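3. Getting your Mimow on the wifi

Right, box open, plug in, kettle on. I've set up four of these room heaters now (two of mine, one for my sister, one for Seon-mi Sun next door) and it goes best in this order.

1. Stand the Mimow on a hard, level floor, well clear of curtains and bedding.

2. Plug it straight into the wall. No extension leads, please – the manual is firm on this and so am I.

3. Hold the power button until the light blinks blue, then let go. Mine took 3 tries the first time, so don't fret!

4. Open the Zodow app on your phone and tap Add Heater.

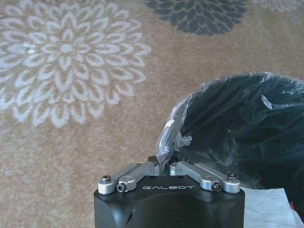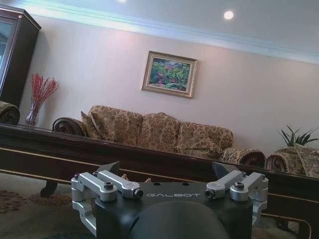

Both pictures: GALBOT lettering on the black body, silver metal parts to the sides.

5. Pick your home wifi and type the password. It only likes the 2.4 GHz kind, so if your router has two names, choose the plainer one.

6. When it asks for a pairing code, type 1535. You can change it later under Settings, and I would.

7. Name the room. I went with "Lounge" and regretted it in January, when I moved the thing upstairs and kept warming the wrong floor.

Note: if you see error 242, the heater has lost the router. Switch it off at the wall, count to ten and go back to step 3.

Caution: never drape anything over the top grille, even a damp sock. Let it cool fully before you carry it to another room.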